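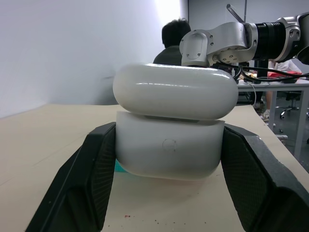 Petits appareils à batterie : la collecte séparée étendue à 60 points de dépôt

La régie intercommunale de Trorden étendra en novembre la collecte séparée des petits appareils à batterie intégrée : écouteurs sans fil et leurs boîtiers de charge, brosses à dents électriques, montres connectées, cigarettes électroniques. Le dispositif, testé depuis le printemps dans les déchèteries de Kerka et de Skevetti, passera à 60 points de dépôt, principalement en pharmacie et en grande surface.

Jusqu'ici, ces produits rejoignaient le flux général des petits appareils en mélange. Leur accumulateur au lithium, souvent collé ou soudé, supporte mal le compactage et provoque des départs de feu dans les bennes comme sur les chaînes de broyage. Le centre de tri en a enregistré 3 l'an dernier, dont un a entraîné l'arrêt de la ligne pendant 2 jours.
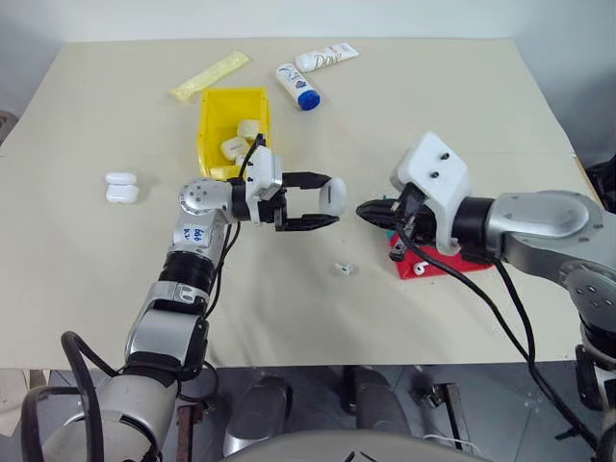 Les fûts retenus, de type Arthur, sont en acier et garnis d'un lit de vermiculite. Leur ouverture étroite limite le dépôt d'objets volumineux. Un fût plein est scellé sur place, puis transporté sans transvasement jusqu'à l'atelier de Skevetti, où les accumulateurs sont extraits et classés par chimie — les éléments gonflés ou percés suivent une filière distincte.

La phase d'essai a permis de récupérer quelque 1 390 kg d'appareils. La régie juge ce tonnage modeste, mais supérieur à ses prévisions.

Les usagers sont invités à déposer les écouteurs dans leur boîtier, couvercle fermé, et à ne pas tenter de retirer eux-mêmes la batterie. Les piles amovibles restent acceptées dans les bacs habituels. La liste des points de dépôt sera affichée en mairie et à l'accueil des déchèteries.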